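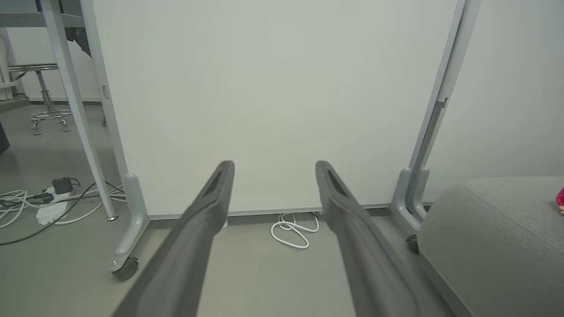
One reader thinks I have the low kick the wrong way round: the check comes first, and the kick is only worth drilling once you have stopped being afraid of having it checked. The comment came in under the March post and I have been turning it over since.

I agree with half of it. When I moved up from the 80 kg bracket I had a decent right low kick and no check to speak of. Against people my own size that held up. Against anyone heavier I was losing the exchange on the return, and by the third round my lead leg would not take weight properly. In my bout at Toltdale the other corner saw this early and kept calling for it. I lost on points, and the scorecards were fair.

Where I disagree is on the order. If you drill the check on its own, with a partner kicking on a count, you learn to lift the leg on a count. The trigger is wrong. In a bout the kick comes behind a jab or off a clinch break, and your weight is usually on the foot you need to lift.
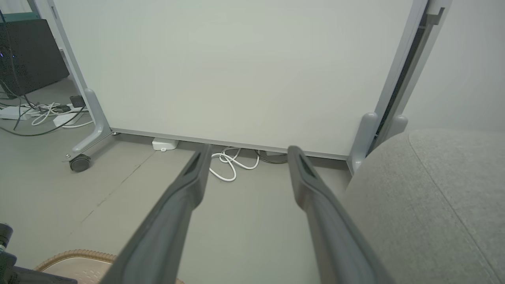

Whiteboard on its wheeled stand.

What I do now is one block of 18 minutes, twice a week, split into rounds of two minutes with one minute off. Partner A throws jab, cross, low kick at any pace. Partner B may check, step out or take it on the thigh, but has to return something within one beat. Shin pads on both sides. Power stays low enough to talk through, and the roles swap every round.

The return matters more than the check. A clean check with nothing after it gets you kicked again. A poor check with a cross behind it at least moves the other person back -- and judges do notice who is moving back.

On shin pads, I have used the Tostano ones for two seasons. The straps have stretched and the left one now rotates when wet. The Delaunay pair I borrowed at Gistby sat better on the calf but was short at the instep, and I bruised the top of my foot on an elbow. I would buy a longer size if they made one. 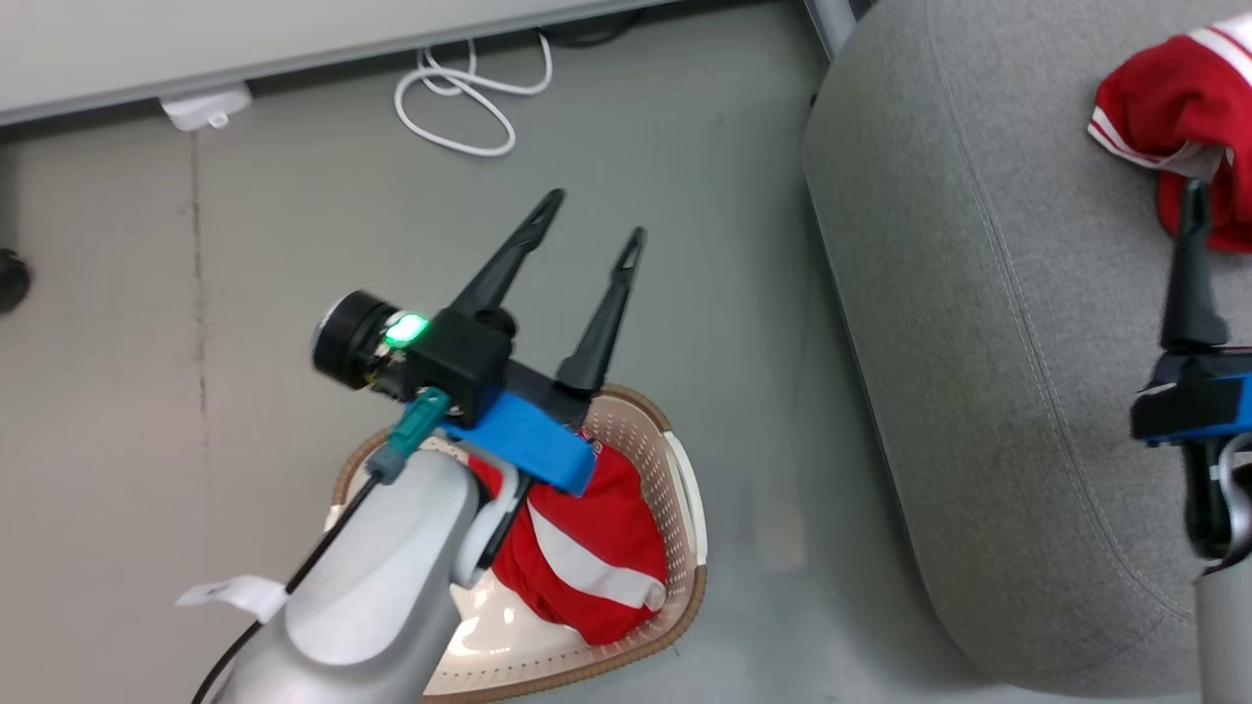

Gripper open, green light on.

Conditioning for the legs is dull and slow. I do 22 step-ups a side with a light bar, then calf raises, then skipping until the timer goes. I gave up kicking the heavy bag at full power on consecutive days, as the shin was still sore when I needed it for sparring.

Next bout is in the same bracket, three rounds, no elbows. I will try the reader's order for one block of training before then, check first and kick second, and write down the sparring rounds either way.

Posted 2022-06-23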